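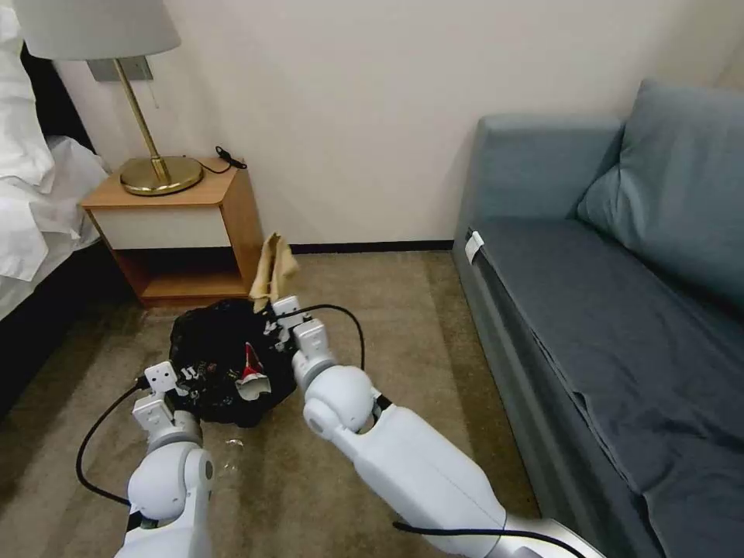

Sornier opens orders for Jorum, a two-armed room cleanup robot for hotels

Trash first, sheets later. Sornier has started taking orders for Jorum, a two-armed machine meant to pick up a guest room before the housekeeper walks in. It comes as a monthly service only. No outright sale for now, and the company wouldn't say if that will change.

The price: $649 a month per robot, with setup, software updates and swap-out repairs included. Minimum term is five months. First units go out in January, and only to hotels that already use Plitora, the room scheduling system, becuase that's how Jorum gets told which rooms are checked out. Support for other systems is "planned." No date on that.

What it does today is a short list. Picks litter up off the floor. Drops it in the bin. Handles the bin bag. That's the whole launch package, and Sornier is pretty upfront that bed making, bathrooms and vacuuming are not in it. A towel pickup add-on is in testing and will cost extra, price not set.

Sornier has been working on the litter job with typical guest room stuff. Small water bottles, snack wrappers, snack boxes, crumpled paper. Things people leave on the carpet. Wrappers are the hard ones, the company says, as they fold up when a gripper closes and then slide out the side. Bottles roll. The grippers are simple two-finger types and buyers get a spare pair in the crate.

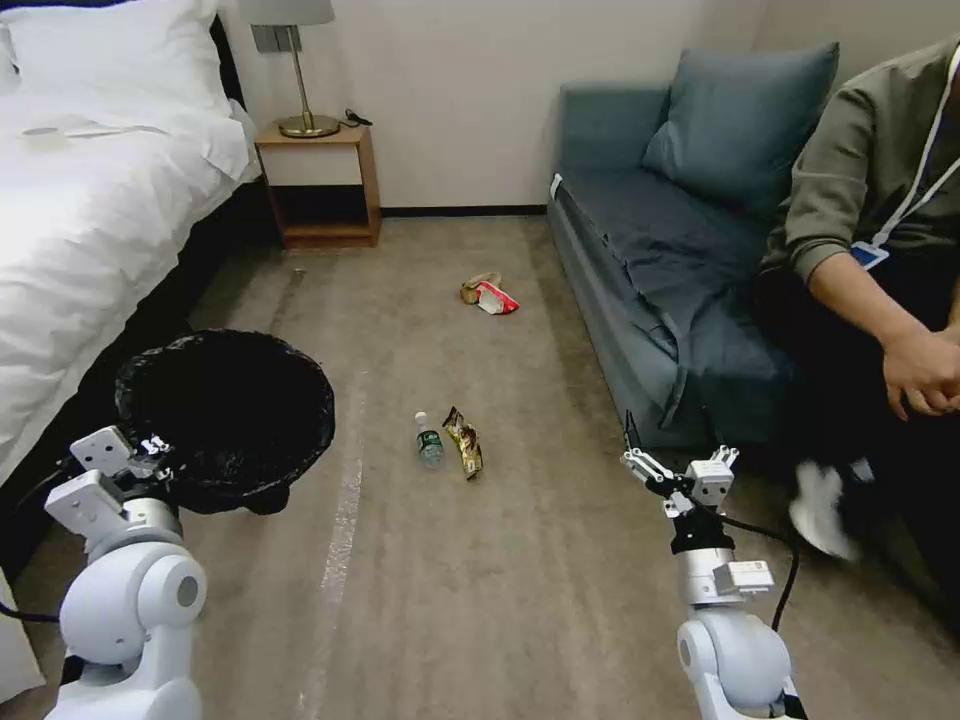 Page last changed: January, 4:30 p.m. (contract terms corrected)

A few numbers from the sales sheet. Sornier lists 206 items in what it calls the pickup library, meaning objects the robot has been taught to handle. Anything outside the library gets left where it is and flagged on the housekeeper's phone. Same goes for phones, chargers, jewelry, wallets, and anything sitting on a bed or nightstand. Jorum won't touch those at all in the standard setup, and hotels can't switch that off themselves. Sensible. One guest passport in a trash bag would be a very bad week.

Time per room is given as 30 minutes. That's slow, and a person with a bag would beat it easily. Sornier's pitch is that the robot can start as soon as the guest leaves, while staff are still busy on another floor. Whether that pays off depends a lot on the building. Small property with five rooms on a floor, hard to see it. Big place near an airport with early checkouts, maybe.

Questions we still have. Noise is not on the sheet. Neither is battery life, which seems like a big thing to leave out. Elevators: the robot has to be brought to the floor by staff, then it moves room to room by itself if the doors are propped. Many hotels don't allow propped doors. Sornier says a door opening option is being looked at with Yao, the lock maker, but there is no signed deal and Yao's own product page says nothing about it.

Liquids are another one. The terms tell staff to check for open drinks and broken glass before sending Jorum in. So somebody has to look in the room first anyway. We asked how many minutes that check should take and got no number back.

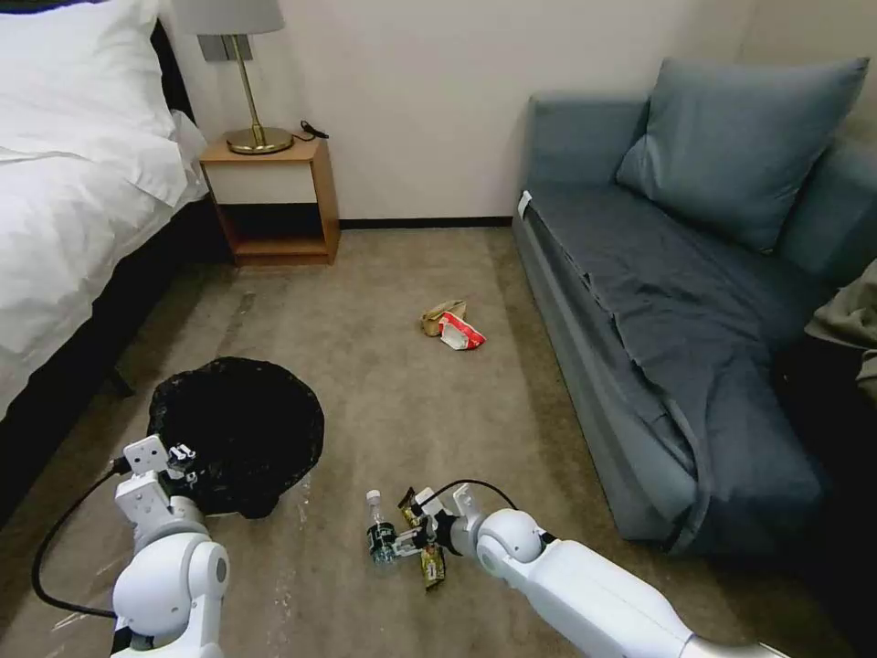 Floor pickup with Jorum: bottle and snack wrappers at the right gripper, lined bin by the left.

Training for staff is one shift, on site, included in the fee. Hotels need to supply bins with liners; Sornier has a list of bin sizes it will support and suggests round ones. Liners should be fitted with the edge folded over the rim. Damage to hotel property is covered under the contract up to a limit, the limit depends on the plan, and the draft we saw had that line blank. Ask before signing.

Cancelation after the first term is with one month's notice. Return shipping is on Sornier, except when the unit goes back early. Then it's on the hotel.

Orders go through the Sornier sales desk or from inside a Plitora account, under Add-ons. Demo visits are being booked now for hotels that want to see it in their own rooms first. The demo is free and runs half a day, with two rooms set aside. We've asked for a seat at one and will update when we get an anwser on battery life and the door thing.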